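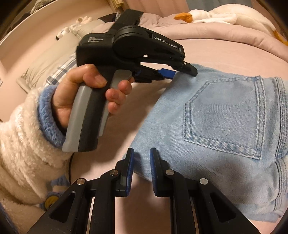

Jeans do not need washing as often as you think, and they need it a little more often than my brother-in-law thinks. Somewhere between those two positions lies a pair of pants that keeps its color and can still be worn to lunch.

When laundry day does come, empty the pockets. Yes, all of them, including the tiny one that holds one coin and a fossilized mint. Zip the zipper, close any button, and turn the whole thing inside out. Cold water, short cycle, half the detergent the cap suggests. The people who print lines on detergent caps also sell detergent.

Skip the fabric softener, especially on anything with stretch in it. It leaves a coating, and after a few months the knees bag out as if you were still sitting down.

Elastic waistbands hate the dryer. Mine get 10 minutes on low to knock out the worst wrinkles, then they go over the rack in the bathroom. The rack came from Fomen, has lost 2 of its feet, and leans like a man waiting for a bus. It holds denim fine if you put the heavy end near the wall.

While the cloth is still slightly damp, pull the legs straight by the side seams and smooth the pocket linings flat. This takes less time than finding the iron. 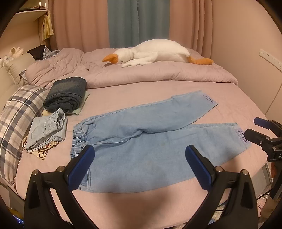
For folding, a bed beats a table. You have room to lay the legs out full length, and the sheet grips enough that nothing slides onto the floor. Lay one leg on top of the other, tuck in the bit of seat that sticks out, then fold hem to waist and fold again. Stand the bundle on its edge in the drawer. If it falls over, your drawer is too empty, and I would like to meet you.

Printed lettering wants a pressing cloth, or an old pillowcase, between it and the iron. I once ironed straight over a logo and wore half of it on the next shirt.

Grass stains: white vinegar and cool water, dabbed, twenty minutes, then wash. Ink: rubbing alcohol on a cotton ball with a rag underneath, after a test on an inside seam. Candle wax: freezer, then the back of a butter knife. Bicycle grease: dish soap, patience, and possibly a new career for the jeans as gardening pants.

Worn-out pairs get cut up at my house. The back of a leg makes a good kneeling pad cover, and the side seams, trimmed off in one long strip, will tie up tomatoes until December.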